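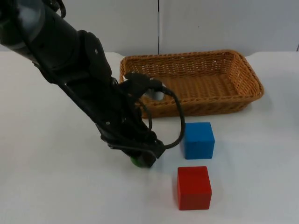 The Jutow arm with its gripper down at the table, cubes and basket close by.

Filed under: Bench Tests & Gadgets
Search this site Go

So I've had the Jutow starter kit from Tradska on my bench since Friday, and I'm having way too much fun with it! It's $449 for the arm, gripper and software (you bring your own table). Matvii Symonenko talked me through setup over the phone, and we were moving blocks in about 2 hours. My one gripe is the cable by the wrist, which loops out wider than I'd like – I keep wanting to clip it back. The manual could use more drawings, too. Tradska has 200 kits going out in July, and Bhupendra Shakya is taking names for the loaner list if you want a turn before you buy.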